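Print this item | E-mail to a friend

Drultbridge Residents' Newsletter
Laundry corner
Oct 1, 2020

Heating goes back on this month, so the usual plea about damp washing. Please don't drape things over the radiators in the shared rooms. Use a rack. We've had 12 notes on this since June and most of them were cross.

Ieuan Pritchard in Lirngate House puts his tops on hangers first, then hooks the hangers on the front bar. Fewer peg marks, less ironing - and it all goes straight in the wardrobe after. Socks and small bits on the rods behind.
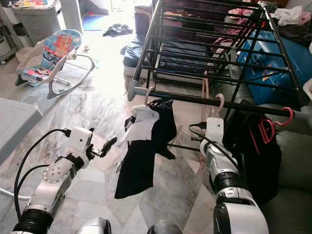 Hangers on the front bar, dark things together.

Few quick tips. Leave a hand's width between hangers. Do up the top button or the neck slides off. Heavy things near the ends, where the rack is strongest. Window open a crack, door shut. Turn black clothes inside out if your in a sunny room, they fade.

Spare hangers wanted, any colour - box by the post shelves. Ingeborg Haberkorn has the key if its locked.

Comments

Maureen: Tried it with school shirts, much better thanks

layug_lad: my rack tips over if i load one side. put jeans at the back

Pat T: Are wire hangers ok for the box?

Contact the newsletter | © Drultbridge Residents | Back to top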